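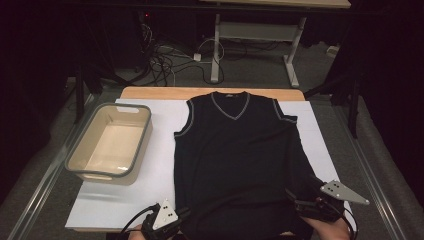 Film night at home: tips for picture, sound, seats and food

I show films in my living room since three winters, first for my family and now for friends from my building also. The tips below I collected slowly, many of them after a mistake. Take what is useful for your own room.

Before the guests come

Play the first five minutes of the film in the afternoon, on the same device you will use at night. Many times the player wants an update, or the subtitles are in the wrong language, and it is not pleasant to repair this with people waiting. After that, go to the end and check how long the film really is. Ours last month was 163 minutes, and Yeshi Negussie had a bus to catch.

Turn off the notifications on the laptop. Also turn off the screen saver and the sleep timer. If you use a disc, clean it with a soft dry cloth from the center to the outside, never in circles.

The wall or the screen

A white bed sheet is good enough for the beginning. Iron it when it is still a little damp, and hang it with clips along the top. Put a broomstick in the bottom hem, so the sheet stays straight when somebody opens the door. Cotton with a tight weave is better than a thin one, through which the light passes and the picture becomes gray.

If you paint the wall, choose matte paint. Shiny paint makes a bright spot in the middle, and you see it in every night scene.

The projector needs air. Leave a space of one hand on each side and do not put it on a cushion. When the film is finished, let the fan stop by itself before you pull the plug.

On a television, look in the picture menu for motion smoothing and switch it off. With this function every film looks like a daytime serial. Usually there is a mode called "movie" or "cinema", which is a good place to start.

Sound

Most complaints I receive are for the voices. The music is too loud, the people speak too low, and someone sits with the remote control all evening. Try these:

Put the speakers at the height of the ears of a sitting person.
Do not put them inside a cabinet or behind a plant.
Look for a setting with the name "dialog" or "night mode".
Lay a rug on the floor between the speakers and the sofa.
Close the curtains, even if outside it is already dark.

If this does not help, put subtitles. Hamish Skinner was strongly against subtitles for English films, and now he asks for them.

Light

Complete darkness tires the eyes. I keep one small lamp behind the television, with a warm bulb, and one more in the hallway so guests find the bathroom. In May and June the sun goes down late where I live. For these months I pin a dark blanket over the window with 2 strong hooks, and we start at nine.

Seats

The first row should sit low: floor cushions, a folded mattress, a camping mat. The second row gets the sofa and the third row the kitchen chairs. Felt pads under the chair legs cost very little and the neighbors below will be thankful. Keep one extra blanket for each two persons.

Food that makes no noise

Popcorn is quiet if you serve it in bowls and not in paper bags. For popcorn in a pot, heat the oil with three kernels inside. When they pop, take the pot from the heat, add the rest, wait 30 seconds and put it back. In this way the kernels open almost all together. Salt it while it is hot, with very fine salt.

Avoid chips during a slow drama. Lensa Zeleke brings soft dates and small cheese pastries, and they disappear before the titles. Drinks I give in heavy glasses with a flat bottom.

Butter on the sofa: cover it with baking soda, leave it overnight, vacuum it in the morning. Rub only after this, with a drop of dish soap in warm water. Test first on a hidden corner.

Choosing the film

We keep a jar with titles on pieces of paper. Each guest may put in one title, and the guest who came the longest way takes a paper out. One veto is permitted per evening. Patricio Goicoechea has used his veto on the same western four times, so the paper is still in the jar and it is getting quite soft.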